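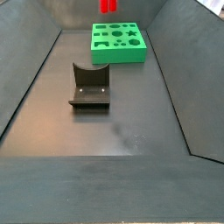 Practice Management Help Forum
Records, Discovery and Document Review

Transferring a closed-file archive to a cloud review platform: privilege, retention and client consent

Posted by Skutley Records Desk

Our firm is a small general practice with a wills and estates group and a commercial litigation group. We are preparing to move our closed files from an on-premises server to Veveck, a hosted document review and storage platform. The archive consists of 1,746 matters, of which 305 are subject to some form of hold, either because a limitation period is still running or because a former client has given notice of a complaint.

The partners have asked for written guidance on the following matters before the transfer is authorised.

First, whether the general consent to electronic storage in our retainer agreement extends to storage with a third-party provider. The clause was drafted before the firm used any hosted service and refers only to "the firm's electronic systems".

Second, whether the automated classification feature may be run over the archive as a whole. The feature assigns a provisional privilege label to each document. Some members of the firm consider that this is no different from work performed by a clerk. Others are concerned that a provisional label of "not privileged" could later be produced against a client.

Third, whether the retention clock should be recalculated at the time of transfer or carried over as recorded in the old system. The old system calculated destruction dates from the last time entry, and our current policy calculates them from the date of the closing letter.

We would be grateful for responses from members who have completed a comparable transfer. References to the relevant law society guidance in any province would be of assistance.

2 replies

Posted by Rathore Legal Operations

We completed a transfer of about 2,000 closed matters last year and offer the following observations. They do not constitute legal advice and should be read with the rules of your own regulator.

On consent, we took the position that the existing wording was not sufficient for sensitive files. For the remainder, our ethics counsel was satisfied that storage with a provider bound by confidentiality terms fell within the ordinary authority of the firm to administer its records, provided that the data remained in Canada. We obtained written confirmation from the provider of the location of both the primary and the backup servers. The backup location was not stated in the standard agreement and had to be requested separately.

On classification, we would recommend that the feature be switched off during the transfer itself. Labels applied at ingestion are written to the document history and cannot be removed without an administrator request. It is preferable to load the archive with every document marked "privilege not assessed" and to run classification later, by matter, when there is a reason to review the file. Where it is run, the instructions to reviewers should record that the label is a sorting aid and does not express the opinion of counsel.
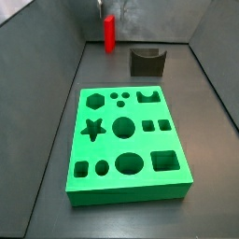

Green foam shape-sorting tray

The bulletin's checklist for archive transfers may be of use to the original poster, particularly the section dealing with chain of custody. Our firm adopted it with two changes. We required a hash comparison for every file and did not rely on sampling, and we retained the old server in read-only form until the comparison report had been signed by the responsible partner.

With respect to retention, we recalculated. Carrying over the old dates would have left two policies operating side by side, and the staff who process destruction requests would have been obliged to determine which of them governed each file. The recalculation produced later dates in most instances. Where it produced an earlier date, we kept the later one.

Matters under hold should be transferred last, as a separate batch, with the hold notice attached to the matter record and not merely to the folder. Our first test batch did not preserve folder-level notices. The fault was identified before any destruction schedule had been activated, but the batch had to be withdrawn and loaded a second time. 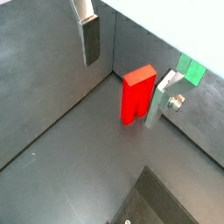

Original wills, executed powers of attorney and any other document whose legal effect depends upon the paper itself should be excluded from the destruction schedule altogether, whatever date the system proposes. We assigned these a distinct record type, and the platform will not generate a destruction date for that type. Firms with an estates practice should confirm the setting with the provider in writing.

Posted by Flada Paralegal Services

Agree with most of the above. Please check your insurer's requirements as well. Ours asked for notice before any change in where client records are held, and there was a form to complete. It took until May to receive a reply, so it would be prudent to send it early.

I am not able to comment on the classification question, as our office does not use that feature. On retention we simply kept the old dates and have not had any difficulty to date.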